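Soft Goods, Hard Numbers: Sorting and Storing Textiles in a Shared Mezzanine Workroom

Final project report, Design for Everyday Spaces
Group 4: Rasa Ots, Giang Đoàn, Parisa Ghorbani
Project supervisor: Baiba Lapiņa

1. Where the project came from

Everyone in our group has lived in a share house where the linen cupboard won. You open the door, a fitted sheet slides onto your feet, and you shove it back in and lean on the door until it clicks. When we were asked to pick an everyday storage problem and spend a semester on it, we had chosen cloth before we'd finished our coffees!

Cloth is a wonderful thing to study. It has no fixed shape, it takes on the shape of whatever you put it in, and two people folding the same tea towel will give you two quite different objects. Most of the storage advice we found treats it as if it were a stack of books. We wanted to find out what happens in a room where lots of people use the same cloths, put them down in a hurry and need to find them again an hour later.

The room we worked in is the upstairs workroom at Dillville, a shared building with long benches, timber floors and a balcony rail down one side. It is used by several groups over the day, and the cloths there get used for everything: wiping down, wrapping, padding, covering. Milagros Guzmán looks after the room bookings and very kindly let us be there through the mornings in March and again in May.

2. What we asked

Our main question was simple. If cloths have to be put away by people who are busy with something else, is it better to give them an open bin or a folded stack?

We had two smaller questions as well. Does colour help people put things back in the right spot? And does the height of the storage matter, or is that only something designers worry about?

3. Method

We set up two kinds of storage. The first was an open grey bin on the tabletop, with no lid and no divider. The second was a folded stack kept near the balcony rail, with one fold pattern (in half, in half again, then in thirds) that Giang taught to anyone who would stand still long enough.

We logged every time a cloth was put away, whether it went to the bin, the stack or somewhere else. "Somewhere else" turned out to be a big category, so we split it later into benches, chairs and floor. Parisa made the tally sheets on A5 card, which was a great decision, as A4 sheets on clipboards kept getting buried under the very cloths we were trying to track.

Over both months we logged 2348 put-aways. We had aimed for 2000, so we were thrilled. We left out any session where one of us had done the tidying ourselves, and those sessions are not in the total.

We also timed how long it took to find a particular cloth on request. Rasa would call out a colour and one of the room's users would go and get it. This was easily the most fun part of the project and people started asking when the next round was on.

4. Results

The bin got 1000 of the put-aways, which looks suspicious but really is the number on the cards (Parisa recounted twice). The stack got 607. The remaining 741 went somewhere else, mostly onto benches.

So the bin was more popular, and by a long way. We had expected that. What surprised us was the retrieval side. Finding a cloth in the stack was quicker in nearly every round, because you can see the edge of each layer and pull out the one you want. In the bin, whatever went in last sat on top, and everything beneath it had to be lifted out. Bright cloths did much better than white ones here. A vivid one could be spotted from across the room, while the whites blended into each other and people would grab one, hold it up, and grab another.

The stack had its own trouble. It stayed neat only as long as people took from the top. Once somebody pulled from the middle, the layers above went skewiff, and the next few cloths were usually dropped on it unfolded. Giang called this the "first crumple" and we ended up marking it on the cards with a little star.

Height did matter. When we moved the bin from a low shelf to table level in May, people stopped throwing cloths at it and started placing them in it. We did not expect to see such a clear change in behaviour from such a small move.

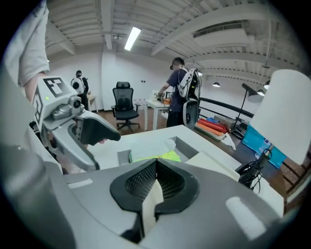
Figure 1. The workroom in use: open bin on the tabletop, folded red and orange fabrics over by the railing.

5. Discussion

We went in thinking we would recommend one kind of storage over the other. We now think they suit different moments. The bin is for the middle of a job, when your hands are full and your mind is elsewhere. The stack is for the end, when someone has five minutes and a clear bench. Onden, the second-hand linen shop we visited for background reading and a good long chat, does much the same thing: baskets behind the counter all day, folded shelves by closing.

On colour, we would love to see the room keep its brights in the bin and its whites in the stack. White cloths were the hardest to find when crumpled and the easiest to manage when folded.

There are limits to all this. We only studied one room, and its users knew we were there with our cards. Some of them were plainly folding better than usual. We also had no wet cloths in the study, and a damp cloth in a closed-up bin is a different problem that deserves its own project.

6. What we would do next

– Try a shallower bin, so fewer cloths end up underneath.
– Put a second bin at the far end of the room and see what happens to the bench pile.
– Test a looser fold. Rolling came up several times and we never got to it.
– Run the retrieval rounds with children, who we suspect would beat all of us.

7. Thanks

Thank you to Milagros for the room and the spare key, to Baiba for reading three drafts of section 4, and to everyone who fetched a cloth when Rasa shouted a colour at them. The tally cards are in the blue folder in the studio, second drawer, and any group carrying on with this next semester is welcome to them.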